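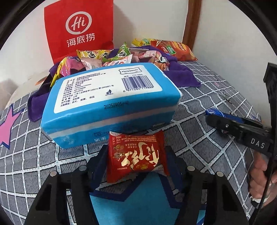 Why do we sort small packed goods before we put them on a shelf or into a bag?

Sorting first shows how many kinds of goods we have, and each kind needs a different place. A soft packet of snacks breaks easily, and a pack of tissues can carry some weight without damage.

Household Storage, Unit 4: Snacks and Paper Goods
Handout for the evening course, Lerville

1. Making the heap
Put all goods on one flat surface. A bed is good for this work, with a towel spread under the goods. Small packets, large chip bags and tissue packs can all go together at this stage. A paper carrier bag should stand near the wall, open and ready.

2. Reading the label
On food, look for the date and the storage advice. On tissues, look for the sheet size. A label with "155mm×175mm" gives the two sides of one sheet in millimeters. The sheet area is then 155 × 175 = 27,125 square millimeters. Please do not confuse the sheet size with the size of the pack.

3. Groups
Group A: individually wrapped snacks, small
Group B: large bags filled with air, such as potato chips
Group C: tissues and other soft paper

4. Packing order
Group C goes to the bottom of the bag, label up. Group A comes next and fills the corners. Group B stays on top and must never be pressed. If the large bag does not fit, carry it separately.

Homework
Sort one shelf in your home, at most 30 items. Write the groups in a table with the nearest date for each group. You need 20 minutes for the sorting and a little more for the table. In October we will use the same tables again for Unit 9, Winter Supplies.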